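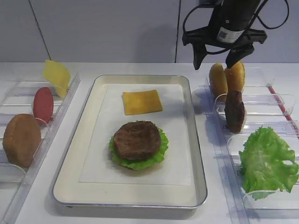 Kausar Ghauri

Progress report to the Niazi Fund for Schools, September 10, 2021
Castmont Robotics Club, Sirkesville

Dear all at the Fund,

I promised you a proper letter once term had got going again, and I'm sorry it has taken me the whole of the first week back to sit down and write it. There is a good deal to tell you, most of it cheerful, and I hope you'll forgive me if I wander a little on the way.

When you agreed to support us we had a group of keen youngsters, a room at the end of the science corridor and a great many ideas, most of them too big. We now have 18 members on the list, 12 of whom came to nearly every session of the summer school, which in good weather I think is rather splendid of them! The older ones have been very patient with the new intake, and several of our quietest members have turned out to be the ones who will sit with a stubborn bit of code until it gives in.

The burger project

You may remember that the Goltau Challenge asks each school team to have a robot arm make up a simple meal from toy parts. The students argued for most of an afternoon over whether it should be a pizza, a salad or a burger, and the burger won by a whisker. I was secretly pleased, as the pieces are all such different shapes and each of them sets its own little puzzle. A lettuce leaf with a frilly edge is quite another matter from a round, solid patty, and the students learned more from the lettuce than from anything I had planned for them.

The ingredients wait upright in clear racks on either side of the tray, and the tray has a sheet of white paper in it. The order of building was settled early on: lettuce at the bottom, then the patty, and the seeded bun on top. Cheese has been the cause of much debate. For the moment the slice has its own place on the tray, a little apart from the burger, and the team means to bring it into the stack once they are happy with the three layers they have.

We have kept a log of every practice run, and by the end of August there were 254 entries in it, some of them a single cross word. The students have set themselves a goal of 80 clean runs in a row before they will call the basic burger finished. I did suggest a smaller number. They wouldn't hear of it, and I have learnt not to stand in the way of that sort of thing.

The top bun has been our main worry since July. Picking it out of the rack went well enough quite early, but setting it down squarely over the patty is fiddly, and if the fingers push too hard the whole stack wants to lean. The group working on this part have rewritten the last movement more times than I could tell you, and they now bring the arm down in much smaller steps at the end.

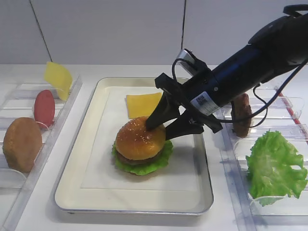 How the money has been spent

Most of the grant went on the racks, the toy food and spare parts, just as we set out in our application. A smaller share paid for the Saturday opening of the building and for bus fares, which meant that the members from the far side of Sirkesville could come as often as everybody else. We have a little put by for travel to the Goltau heat. Receipts are in the folder that goes with this letter, in date order, apart from the two bus ones, which I found afterwards and have clipped to the back.

What comes next

The regional heat is in November, and between now and then we shall meet twice a week. The first job is the lean in the stack. One pair of students would like to grip the bun lower down, and another pair are sure the trouble starts with how the patty is sitting on the leaf, so they are each going to try their own way for a fortnight and then compare logs.
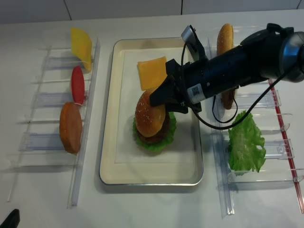 After that comes the tomato, which everyone has been putting off, and then the cheese. We are also asking the members to write up their own part of the work in a page or so each, for the display the judges like to see, and I'll send you copies once the spelling has been looked at.

If any of you can spare an afternoon before the heat, do please come. The students would love to show you round, and they explain it all far better than I do. Mondays and Thursdays after school are best, and there is parking behind the sports hall if you come in by the lower gate.

With warmest thanks from all of us,

Kausar Ghauri
Club leader, Castmont Robotics Club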